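Robot Rules: Why a Robot Has to Follow Safety Steps
Safety for Young Builders, Part 2
Updated 3/1/23

A robot arm is a machine that moves things from one place to another. It has joints, like your elbow and wrist, and a motor at each joint. At the end of the arm is a gripper. The gripper opens, closes around an object, and holds it.

A robot arm does not know what a finger is. It moves to the position it was told to move to. If a hand is in the way, the arm may push against it or squeeze it. People who work with robots follow written rules for this reason. A rule that many people have agreed to use is called a standard.

The rules on this page come from the Dradum workshop in Poltport. They were written by Baoshan Yao, who teaches robot building there. They are meant for small arms that sit on a table and pick up light things, such as toy bricks.

Rule 1. Mark the work area.
The work area is all the space the arm can reach. Measure it with the arm stretched out straight. Then add 30 centimeters on every side and mark the edge with tape. Hands, hair and sleeves stay outside the tape while the power is on.

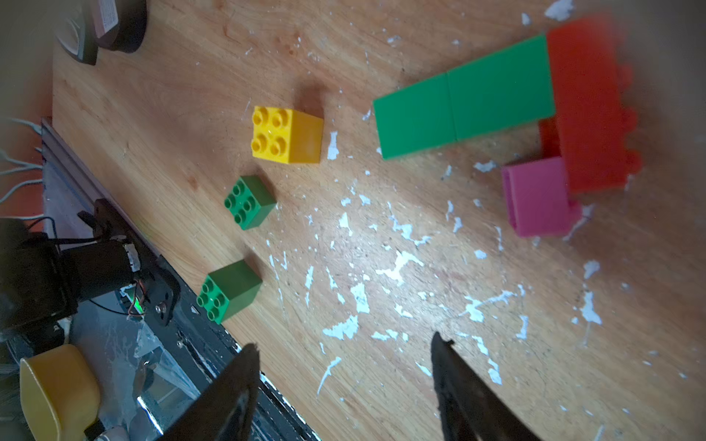 Rule 2. Know where the stop button is.
Each arm needs a stop button that a person can reach without leaning over the table. Press it once before work begins, to test it. The arm must stop moving. If it keeps moving, an adult unplugs it and it is not used until it has been repaired.

Rule 3. Start slowly.
The first run of any new program is done at low speed. One person watches the arm and keeps a hand near the stop button. A second person watches the computer. After 3 slow runs with no bumps, the speed may be raised one step.

Rule 4. Keep wires out of the path.
A moving joint can pull a wire loose or pinch it. Wires should have enough slack to let the joint turn all the way, and no more. Check them with the power off.

Rule 5. Power off before you reach in.
A brick may fall where the gripper can't get it. Turn the power off, wait for the arm to settle, and then pick up the brick. Some arms drop when the power goes off, so stay clear until it has come to rest.

Rule 6. Write it down.
Put every bump, pinch and strange noise in the logbook. Write what the arm was doing and which program was running. The Dradum logbook had 153 entries by July of last year. Most were about wires, and Rule 4 was added after they were read.

Words to know
Gripper: the part of a robot that holds things.
Joint: a place where the arm bends or turns.
Slack: extra length in a wire.
Standard: a rule that many people have agreed to use.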